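Horkau Teach Kit review: a lot of glove for a few pegs

Horkau says anyone can teach a two-armed robot with its Teach Kit in an afternoon. You put on the gloves, do the job, and the hands copy you. I gave it 13 afternoons. It's a nice pair of gloves.

Setup is easy enough. The trouble starts when you want to pick up something small. You get no feeling back in your fingertips, so you squint, drop, and go again. I recorded 321 tries on the peg board and threw out 133 of them, almost all for clumsy grips. Were those my fault? Partly. The manual has 3 pages on gripping and a whole chapter on charging.

Guiding the arms by hand, which the older Pondach kit let you do, is slower and far less tiring.

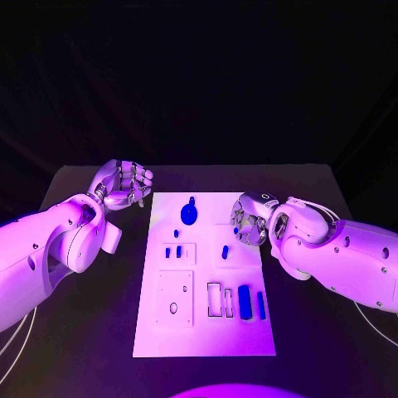 Review and photo by A. Begay | Pirthorpe Bench Notes | April

The blue pegs and blocks come with the board, and so do the slots they're meant for. My own parts don't look like that. Ask for a loan set before you pay.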